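How to Build a Rumor Table Your Players Will Chase

Posted 2021-10-02 by Hazel Kapoor

I love rumors. Give me a smoky taproom, a bored ferryman and one half-true story about lights on the hill, and I'm happy for the whole evening. For years, though, my rumor tables were a mess. I'd roll, read something out, the players would nod politely, and then they'd go shopping for rope.

The method below is the one I settled on while running Skoris, my swampy river-town campaign, and it has completely changed how our sessions start. You need a pencil, a sheet of paper and an hour. Any system will do.

Step 1: Pick your places first

Write down the places in your region where something is going on. Don't worry about what the rumors say yet. In Skoris I had the drowned chapel, the toll bridge at Hendley, the salt works and a farm where the geese had stopped sleeping. (The geese were a throwaway joke. My players spent three sessions on those geese!)

If a place has no trouble in it, leave it off the list. You can add it later when trouble arrives.

Step 2: Write 14 rumors

Why 14? It fits on one side of a page in my handwriting, and it lasted my group most of a season. Try to give each place at least two rumors, from people who see it differently. The bridge keeper says the tolls went up to pay for repairs. The eel sellers say there haven't been any repairs and the keeper has new boots.

Keep each one to a single sentence you could say out loud in a bar. If you can't say it in one breath, cut it. Start with a person or a thing, and save the history for when somebody asks.

Step 3: Mark them true, bent or false

Put a T, B or F next to each rumor. I like a lot of B's. A bent rumor has the right place and the wrong reason, or the right villain and the wrong crime. The party still gets somewhere when they follow it, and they get that wonderful moment when the pieces shift around.

Go easy on the F's. I allow myself 2 on the whole sheet, and even those have to lead to something worth finding. My players once walked a full day to see a buried giant at Bemton and found a very large oven, plus the smugglers who were baking in it. Everybody was delighted.
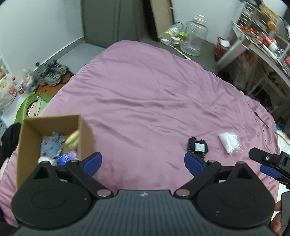 Pink satin sheet, open cardboard box.

Step 4: Give every rumor a mouth

This is my favorite part! Next to each line, write who tells it and what they want. You don't need a full character, just a name, a job and a want. Old Seok the net mender wants company, so he'll stretch his story out and add a ghost if you buy him soup. The salt clerk wants her brother left alone, so she tells you the thing about the chapel to point you the other way.

When a player asks a follow-up question, the want tells you how to answer. I used to freeze up at that moment. Now I look at the want and start talking.

Step 5: Hand them out sideways

Don't make the party stand in a line and collect rumors like bread rolls. Roll one when they're doing something else — waiting for the ferry, getting a tooth pulled, losing at cards. I roll once on arrival in a settlement and once more if anybody pays for a round of drinks.

I also like giving a rumor to a single player on a folded slip. They get to decide when to share it and how much. One of mine kept the salt works rumor to herself for ages, and the look on the others' faces when she finally brought it up was worth the whole campaign prep.

Step 6: Cross out and refill

Once a rumor has been followed up, cross it out and write a new one about what the party did. Let it be a little wrong. After the oven business, people in Hendley were telling each other that four wizards had eaten a giant. The players were three fighters and a bard, and they were so proud!

You should also move things along for the rumors they ignored. If the missing surveyor hasn't been looked into after a couple of sessions, change the line. Now they've found his hat.

A few starter lines to steal

The miller pays his debts in coins with the faces filed off.

There's a second bell in the chapel, and it only rings under water.

Don't buy a horse from the twins. Buy one from their mother.

The baron's new dog used to be the baron's old dog.

If you try this with your own group, send me your best bent rumor. I'm filling a fresh sheet for the campaign I start in January, and I still have gaps near the bottom.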